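Re: [bench-list] Small parts on the benches, and finishing the tops

From: Wulan Osman
To: bench-list
Mon 18 November
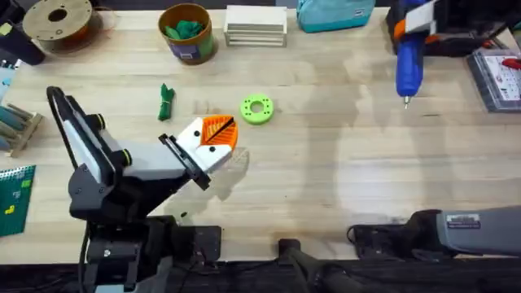

I promised an answer to Faizal's message before the end of the month, so I'm writing it up now while the shop is quiet. His questions are quoted first and my replies follow. Jolien has already read it and her corrections are in.

Faizal Ngui wrote:
> We're about to put in three benches like the ones you have at
> Nirkholm and I have a few questions before we order.
>
> 1. Did you leave the tops light or stain them? Our supplier
> (Rusnák) offers both for the same money.
> 2. How do you keep small parts from ending up all over the
> surface? On our old benches every printed ring, offcut and
> bit of cord stays where it was dropped until somebody needs
> the space.
> 3. Do you bolt things straight into the top, or use a sub-plate?
> 4. Raghavendra says you gave up on the felt mats. Why?
>
> No rush on any of this. We order after the holidays.
>
> Faizal

1. Light. We had one stained top in the old room and small dark things vanished on it, screws most of all. On pale wood you can find a black M3 screw from the other side of the bench. A green disk or a scrap of dark cloth shows up fine too. The light tops do get dirty along the front edge where people lean. We wipe them with a damp cloth on Fridays and sand them lightly once a year, 180 grit and then 240, followed by one thin coat of hardwax oil. Skip the second coat. We tried it in October on the bench by the door and it stayed tacky for a week, and you can still see where Sekar put a box down on it.

If Rusnák is offering a lacquered version as well, I would pass on it. It looks good until the first deep scratch and then you can't patch it.

2. We have been through several systems. The one that has lasted is dull. Each bench gets one shallow tray, and anything loose at the end of the day goes in the tray. On Friday the tray gets emptied into the drawers. Things without a drawer go in the gray bin under the window, and the bin is thrown out at the end of the month unless a part has a name written on it.

The drawers are the Dumum ones, 17 to a cabinet, plus a wide one at the bottom that doesn't really count because the kettle cable lives in it. Printed parts go by shape, so all the rings and disks are together no matter which job they came from. Sorting by job sounded right and we did it for half a year, but people reach for a ring because they want a ring. Fabric and cord get rolled up and tied, then stood on end in the drawer. Rolled pieces take less space than folded ones and you can see every color without digging.

Labels: print them big. The first set was 12 point and Raghavendra couldn't read them without crouching. We now use 18 point, black on white, on the left side of the drawer front.

3. Plate first, then bolts. Anything that stays on the bench for good is bolted down, and the plates spread the load so the wood doesn't crush around the holes. Use through bolts with large washers underneath. Wood screws worked loose on us twice. Keep the plates close to the edges if you can. The middle of the top is the only part people really work on and you will want it clear. Our tops are 600 deep at the narrow end (millimeters, sorry, the drawings are metric) and that is about as shallow as I would go.

Mark the underside before you drill. There is a steel crossbar under there that is not on the Rusnák drawing, 112 mm in from the front on ours. Measure your own.

4. The mats. They held on to crumbs and filings, and thin parts were hard to pick up from them because the felt gave way under your fingertips. They also crept toward the edge over the day. Bare wood is better for nearly everything we do. Sekar Mangundap still keeps one for glass and coated pieces, and puts it away when he's done.

One thing you didn't ask about is cables. Ours hang wherever they like and I am not happy with it. Jolien Postma has a set of Drallier clips to try along the back edge – the screw-on kind, as the sticky ones let go of oiled wood after a few days. I'll post to the list when they have been up for a month or so.

If anyone else has a way of dealing with the Friday tray that doesn't depend on one person remembering, I'd like to hear it. At the moment that person is me and I was away twice this fall. The tray on bench two was still full this morning.

Faizal, send me the Rusnák quote if you want a second pair of eyes on it. They left the feet off ours and we had to order them separately.

Wulan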